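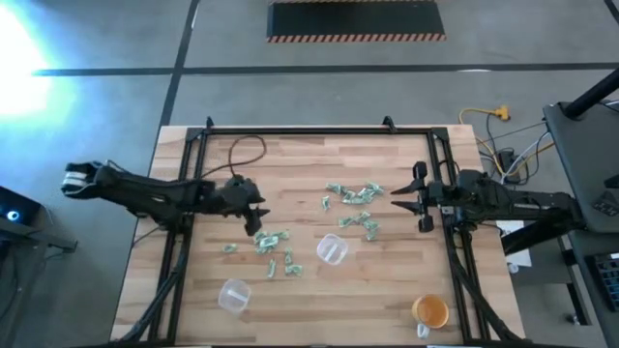 Heltell Rooftop Lounge to Reopen With New Evening Menu

25 May 2021

Heltell is pleased to announce that its rooftop lounge at the Gisus Hotel will welcome guests again from the first week of next month. The venue has been closed since January for renovation of the bar, the terrace floor, and the kitchen.

The lounge will operate on 2 levels. The lower level is reserved for dinner service, and the upper terrace will serve drinks and small plates until midnight. Total seating capacity is 89. Parties larger than four are asked to book in advance through the front desk.

The evening menu has been prepared by head chef Yaryna Kravets, who joined Heltell from the Hrynyshyn dining room. It includes grilled river fish, smoked beets with farm cheese, and a short list of desserts. The Kotesik sour, a cherry and honey drink served at the old bar, remains on the list at its former price.
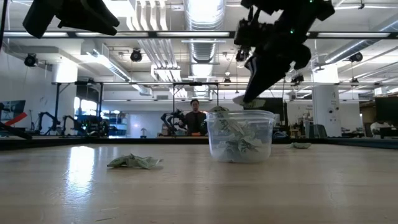 Reservations and Private Events

Table reservations open to newsletter subscribers two days before they open to the general public. The upper terrace may be hired for private events at a minimum spend of 3000, with menus agreed in writing beforehand. Smart casual dress is requested after 6 p.m. Existing gift vouchers will be honored, and those that expired during the closure have been extended to the end of the year.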